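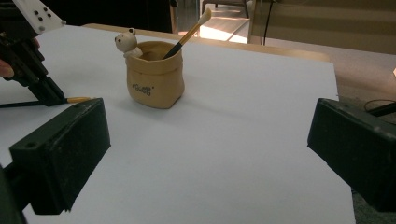
According to Veerle Vandenberghe, 800 euros is too much for a set of hand-held grippers with no motors in them, and I should have printed my own. She left that under my last post and I said I'd answer once I had used the Gosta kit properly.

I've now had it for 8 days. It comes from Clurnanov as a pair, flat packed, with the screws sorted into bags. You hold one in each hand and do ordinary jobs with them, and the recordings are meant to teach a robot arm the same jobs. I have been doing paintbrushes, in and out of a pen holder with a bear on the rim.

Brushes are a fair test. The handles are thin and they roll. Picking one up lying flat took me a lot of practice, mainly getting the angle of my wrist right. Once a handle is between the pads I can carry it across the board without thinking much about it.

The pads are printed and a bit rough to the touch. The pivots have brass bushings, and I'd have skipped those if I had made my own, so that's one point to Clurnanov. The arms move smoothly and I can't feel any play yet.

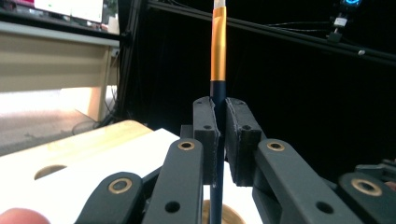
What I don't like

The manual. Steps are out of order and I had to take the left one apart again to fit a spacer. My wrists also ache after 2 hours. Lai-ching Poon emailed to suggest foam tape on the handles, and I'll try it.

I'm keeping the kit. The spare pads are due in May and I'll post again when I've fitted them.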